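Clementina Vieira
2 August 2025

Spent the morning sorting out the spare room bed. It had turned into the place where everything gets put down and left. A few notes as I go.

First job was the bedspread. It's the floral one, cream with roses, and it had been bunched at the bottom since June. Pulled it flat, then spread the small white printed cloth on top so I have a clean patch to work on.

Cloths next. I bought a pack of microfiber ones from Relell and they have ended up all over the house. I'm folding them here and putting them back in one drawer.

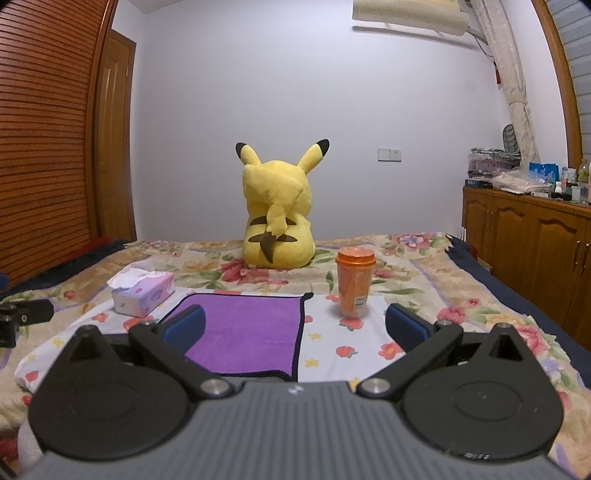

Folding method, for the two people who asked last time: lay it flat, smooth it from the middle out, fold in half, then in half again if the drawer is shallow. Mine is shallow. I press the fold down with the side of my hand and leave it.

The tissues are going back on the nightstand. The orange cup goes to the kitchen. I keep finding cups in this room and I'm the only one who sleeps near it.

Pikachu stays. He takes up the space of two pillows and I have tried him on top of the wardrobe, but the ears hit the ceiling. My niece checks on him when she visits, so the bed it is.
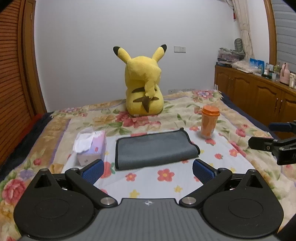 Folded cloth, Pikachu still facing the other way.

Someone asked about washing the bedspread. Cold, gentle cycle, line dry. I did it warm once and the backing puckered — it never fully relaxed. The navy blanket gets washed on its own because it sheds.

Still to do: the wardrobe. The louvered door collects dust on every slat and I have been putting it off. An old sock over a butter knife works fine, one slat at a time. Takes me roughly 45 minutes with the radio on.

Going to eat first. If I find the missing pillowcase in there I'll post it — it's from the Sjöberg set and I only have the one left.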